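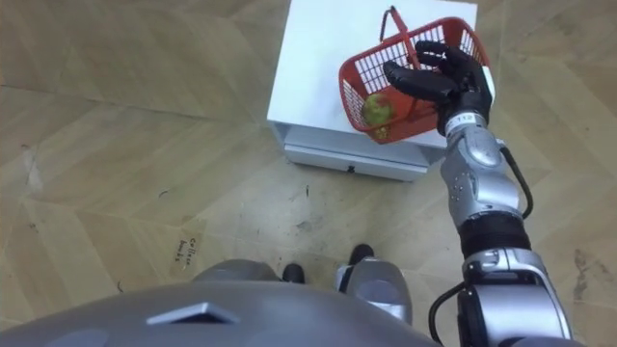
How to Prepare a Spare Bedroom for a Long-Term Guest

By Lorena Figueroa, Itthorpe Housing Office
August

We use cookies to remember your preferences. By continuing to read, you accept our cookie notice.

Households in the Itthorpe hosting program are asked to have the guest room ready before the first visit from the placement team. The steps below apply to rooms used for stays of 21 days or longer. Shorter stays are covered in a separate guide.

1. Remove personal papers, medicines and valuables from the room. Check the backs of drawers and the top shelf of any closet.

2. Wash all bedding, including mattress covers and spare pillows. Two full sets of sheets should be provided for each bed.

3. Test the smoke alarm, the window locks and the door latch. A window that does not open must be reported to the office before the guest arrives.

4. Set aside storage for the guest's own use. One drawer and 11 hangers are the minimum. Most guests ask for more hanging space after the first week – hosts with a second closet may wish to offer it at the start.
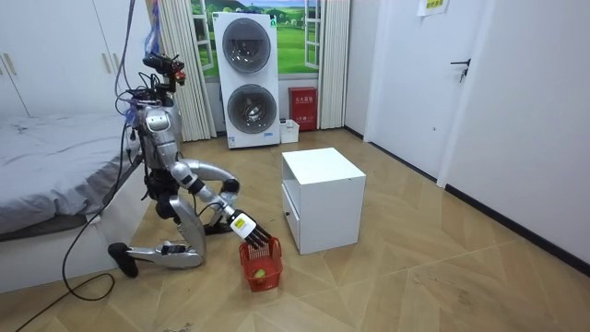

Section 2: Floors and Small Items

Sweep hard floors before mopping, and work from the far wall toward the door. Use a well-wrung mop on wood or wood-look surfaces. Rugs should lie flat and have a non-slip backing.

Small items such as chargers, slippers and books may be kept in an open basket or a shallow tray. Place it where the guest can reach it from the bed, and keep the path to the door clear at night.

Leave a printed sheet in the room with the network password, trash collection times and a contact number for the host. Quiet hours begin at 10 p.m. unless both parties agree otherwise in writing.

Questions about room standards may be sent to Valdemar Holst at the Housing Office – please include your host number.

Related guides
Preparing for a Short Stay
Kitchen Sharing: A Sample Agreement
What the Placement Visit Covers
Claiming Laundry Costs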